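From: Fatima Tamuno
Date: January 2, 2019
To: Roltero users list
Subject: Re: Lane-keeping add-on, worth the money?

On the list, Adomaitis wrote:
> Has anyone run the Clundwood lane-keeping add-on on a Roltero base for
> more than a weekend? The dealer quoted me 1497 for the kit with the
> camera and the bracket. We have farm roads with no paint on them and
> I don't want to pay for something that only works between white lines.
> Also, does it need the newer controller board?

Yes, we have had one since December. It runs on the old board, but you have to load the new firmware first. Do that on the bench with a wired connection. Over the radio link mine stopped partway and I had to start again.

The box has the camera, the bracket, one cable and a printed sheet. The bracket bolts to the stock holes on the front plate. The cable is too short if your battery tray is at the back, so order an extension at the same time. Setup took me two hours, and most of that was the cable.
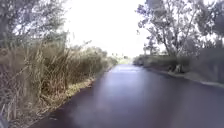

As for unpainted roads, the add-on doesn't look for lines. It tries to sort each view into drivable and not drivable and then steers for the middle of the drivable part. On gravel tracks between mowed fields it did well. Asphalt has been mixed. With a bright sky at the end of the road you get a long pale shine down the center of the pavement, and mine sometimes treats the edge of that shine as the edge of the road and drifts to one side. Tall dry grass along the verge is fine as long as it stands up. Where the stalks lean out toward the road it slows down, and I would rather have that than the other thing.

Turning the exposure down two steps in the settings page helped with the drift but did not cure it. The Zalelard version of the same kit comes with a hood for the lens. I have not tried it and don't know if the bracket is the same.

Battery use went up a little. I got eight runs out of a charge on our loop before the low voltage warning came on, and I didn't keep good notes before the add-on, so I can't give you a fair comparison.

Would I buy it again? For gravel and dirt, yes. If most of your roads are smooth and dark, ask the dealer for a loan unit and run it late in the day before you pay. Support did answer my email about the drift, but all they sent was the exposure advice I had already found - no word on a fix.

I can send my settings file if you want it.

Fatima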